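About us

Bomside teaches robots to do housework. We mention this early, as people who meet us at parties tend to assume it is either finished or impossible, and we would like it noted that it is a job like any other, with a kettle and a rota.

We began with two rooms over a carpet shop in Vavham and a plan to write very clever software. The software was written. It could fold a perfectly square towel on a perfectly clean table, provided the towel had been put down by someone who already knew how to fold it. Britta Baumgart, who founded the company and still signs off the invoices, watched it try a pair of trousers for most of an afternoon and then went out and bought some gloves.

Since then we have worked the other way round. A person does the task by hand, holding a gripper with the same sort of fingers the robot will have, and the gripper keeps a record of what was done. Later the robot is trained on that record. Our demonstrators fold, sort, smooth, tuck, pair and hang, and they do it in bedrooms, kitchens and hallways belonging to people who live in them. Laundry makes up most of it. Denim has its own line in the timesheet.

New starters are usually surprised by how hard it is to pick up cloth with two fingers. You have been dressing yourself for years, you are handed a gripper, and you can't get hold of a sleeve. The trick is to pinch a little ridge and lift from there, and to go for a seam if there is one going. We allow 10 practice sessions before anything you do is kept. Some people need three. Our accountant, who asked for a go, has been encouraged to stay with accounts.

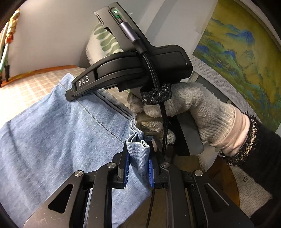
The other half of the company is Lilline, our remote control set-up, where the demonstrator sits at a desk in Vavham and drives a pair of robot arms in the next room. It is slower than the hand-held work and harder on the shoulders, and we use it mainly for jobs where the robot's own reach matters, such as getting a duvet cover off a high shelf. The next room has a window in the door so that the driver can be watched by colleagues, which was meant to be supportive.

Everything we record is checked by a person before it goes to a customer. The checker is never the one who did the folding. We keep the fumbles, within reason: a robot that has only been shown perfect folds has no idea what to do when it drops a sock, and it will drop a sock. What we throw out is the rushed, the half-finished and anything where the demonstrator was plainly thinking about lunch. Last September we threw out 117 recordings of a fitted sheet and started again, and we would rather not discuss the fitted sheet.

Who works here

There are 12 of us on the permanent staff. Between us we have a former theatre dresser, two people from hotel housekeeping, a physiotherapist and a fair number of engineers, who were here first and have been very good about it. The dresser trains everybody. Demonstrators are paid by the hour and not by the fold, and nobody does more than four hours a day with a gripper in their hand.

Who we work for

Mostly firms that build robots and would like them to be of some use around the house. Our standard set, Brito, holds 3000 demonstrations of everyday laundry tasks and comes with written notes on each one. We also take on single tasks to order. If you have a robot and a particular cupboard in mind, do write.

Lending us your home

We are always looking for homes in and near Vavham. A visit lasts a morning, we bring our own gloves, and you needn't tidy up. Please don't, in fact. Several hosts have spent the evening before ironing everything they own, and it was a great kindness and no help at all. We ask before we record in any room, we take down nothing from your walls, and your clothes go back where we found them, quite possibly folded better than before. You may watch if you like. Most hosts manage twenty minutes.

Visiting us

The office is up the stairs beside the carpet shop. The bell works if you lean on it. Mornings are best, before the arms are switched on, and there is usually somebody about who can show you round and find you a chair that hasn't got trousers on it.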